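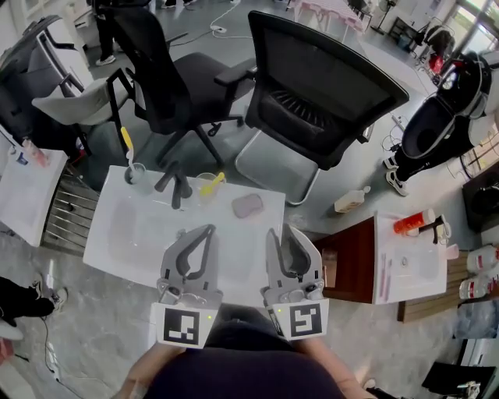

Keeping a Washbasin and Its Countertop in Good Order

Household Guidance Sheet, Sarkden Residence Services
Prepared by Dalia Ait Brahim, Domestic Standards

This sheet applies to the washbasins in all shared and private rooms at Sarkden, and it may be used by residents who look after a basin of their own elsewhere. It replaces the July sheet. The section on soap has been rewritten, and the section on cups has been extended after a number of questions from residents of the Benkirane wing.

What belongs on the countertop

A basin countertop is a small surface, and it is cleaned more often when it holds little. The following items may remain on it permanently:

One clear cup for each person using the basin, with that person's toothbrush in it.
One bar of soap or one soap bottle.
One small bottle of mouthwash or similar, placed at the back.

All other articles, including razors, combs, hair products, medicines and cosmetics, should be kept in a cabinet or a washbag. Medicines in particular do not keep well near a basin, where the air is often damp.

A cup on each side of the faucet is the arrangement we recommend for two people. It leaves the faucet free to be wiped all the way around and keeps the brush heads apart. Where both toothbrushes have handles of the same color, as with the yellow ones on the basin shown at the head of this sheet, each person should keep to one side, and the side should be agreed on from the first day. A small band or a dot of nail polish at the foot of the handle will also serve.

Toothbrushes and cups

1. Rinse the brush under running water after use, and tap it twice against the inside of the basin to shake off the water.

2. Stand it in the cup with the head up. A brush left head down sits in whatever water has collected at the bottom.

3. Do not cover the head with a cap between uses at home. Caps are intended for travel, and a covered brush dries slowly.

4. Empty the cup each morning. A spoonful of cloudy water will gather in the bottom of any cup within a day or two, and it leaves a ring that becomes harder to remove the longer it stays.

5. Wash the cup weekly in hot water with dish soap, using a bottle brush for the base. Plastic cups should be left to soak for 30 minutes in equal parts of white vinegar and warm water if they have turned dull. Rinse well afterward.

6. Replace the toothbrush when the bristles begin to spread, and in any case every three months.

A light plastic cup holding a long-handled brush can tip over when it is knocked. Residents who find that this happens often may choose a shorter or wider cup, or set the cup closer to the back of the countertop, where it is less likely to be caught by a sleeve.

Soap

Bar soap lasts longest when it can dry between uses. Placed directly on the countertop, a wet bar softens on its underside and sticks, and the residue spreads each time the bar is lifted. A dish with ridges or drainage holes prevents most of this. The ribbed soap dish stocked by the residence store under item number 1604 fits every basin in the building. A folded washcloth can be used for a few days if no dish is at hand, though it must be changed daily.

To remove soap residue from the countertop:

Lift the bar and set it aside on a dry cloth.
Scrape off any thick residue with the edge of an old plastic card. Metal scrapers must not be used.
Wipe the area with a cloth wrung out in hot water.
Go over it once more with a dry cloth before putting the soap back.

Colored soap, pink and green bars especially, may leave a tint on a white surface if residue is allowed to stay for several days. A paste of baking soda and a little water, left in place for 16 minutes and then wiped away, will usually lift it. The paste should be rubbed gently with the fingertips or a soft cloth.

Slivers that have become too small to hold may be pressed onto a new bar while both are wet. They should not be pushed down the drain.

Daily care of the basin

The basin should be rinsed after every use and wiped once a day, preferably in the evening. Toothpaste is much easier to remove while it is fresh. A shallow basin needs slightly more attention than a deep one. Water splashes further out of it, and the front rim and the countertop on either side should be included in the daily wipe.

Run the faucet at a moderate flow. Most of the splashing reported to us in shallow basins comes from a faucet opened fully, and a half turn less is generally sufficient for washing hands.

Weekly care of the basin

1. Clear the countertop completely. Put the cups, soap and bottles on a towel.

2. Dampen the whole surface with warm water.

3. Apply a mild bathroom cleaner, or a few drops of dish soap on a soft sponge. Begin with the countertop, continue to the rim and finish with the bowl and the drain.

4. Use an old toothbrush around the base of the faucet and around the drain ring. Keep this brush with the cleaning supplies and mark it clearly – it should never be stored in a cup at the basin.

5. Rinse thoroughly, and dry with a clean cloth.

6. Wipe the base of each item before returning it to its place.

Scouring powder, steel wool and the rough side of a kitchen sponge scratch a glossy white finish, and dirt settles in the scratches. Bleach and vinegar must never be used together or one directly after the other.

Black faucets

A black faucet shows limescale and dried soap sooner than a chrome one. The finish is often a coating, and once it is worn through it cannot be restored at home. Please observe the following.

Use only water, a little dish soap and a soft cloth for regular cleaning. Dry the faucet after the evening wipe, including the underside of the spout. Where white spots have already formed, lay a cloth dampened with warm water over them for several minutes and wipe again, repeating as needed. Vinegar and descaling products should be kept away from the coating unless the manufacturer permits them. The Plamex cloths issued with the room are suitable, provided they have been washed without fabric softener.

The floor around the basin

Cables and chargers should be routed away from the basin, and floor sockets nearby must be kept dry and their lids closed when they are not in use. Chairs are best kept a full step back, so that the person washing can stand squarely in front of the bowl. Where two basins stand near each other, the gap between them collects hair and dust and should be swept weekly. Any rack or shelf standing in the gap is to be lifted out and wiped at the same time.

Supplies

Cloths, soap dishes and spare cups may be collected from the Ganham corridor store between 8 a.m. and noon. Used cloths go in the bin beside the door and are washed at 80 percent load or above, which may mean a short wait for replacements. A loose faucet, a slow drain or a cracked basin should be reported at the front desk on the day it is noticed.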